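**Can you read that from over there? Labels on pantry jars**

Damilola Nwankwo, design basics project, Wed 4 September

I picked labels because my grandma keeps mixing up her cumin and her cinnamon, and I wanted to know if it was her eyes or the jars. (It's the jars!) I made 30 labels with four made-up brand names — Hedness, Skinus, Haruna and Distetti — so people couldn't guess from a logo they already knew. Then I stuck them on plain jars in our kitchen and had family and friends walk toward the shelf until they could read the name out loud.

I got 116 usable readings. I wanted 300, but people get tired of spices pretty fast. Dark letters on cream did well, and so did white on black. Gray on silver was awful, and my cousin walked right up to the Distetti jar and still said "Dietetics." I also tried 2 fonts, a fat one and a skinny one, and the skinny one lost every time, which made me a little sad since I'd spent most of May drawing it.

Contrast mattered way more than I expected, and I'd start there if I did the project over. A curved label is already tricky, so the letters need all the help they can get. Now I notice it on everything with a name on it. The white FRANKA EMIKA on the black band around the base pops right out at me, while the same name on the long arm is so faint I'd put it in with my gray jars.
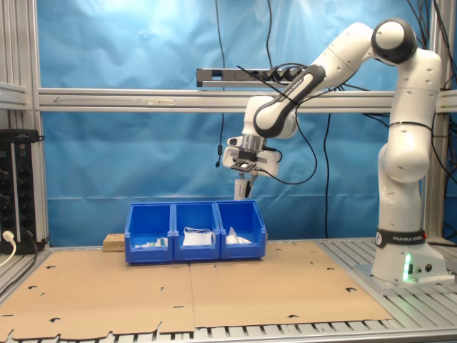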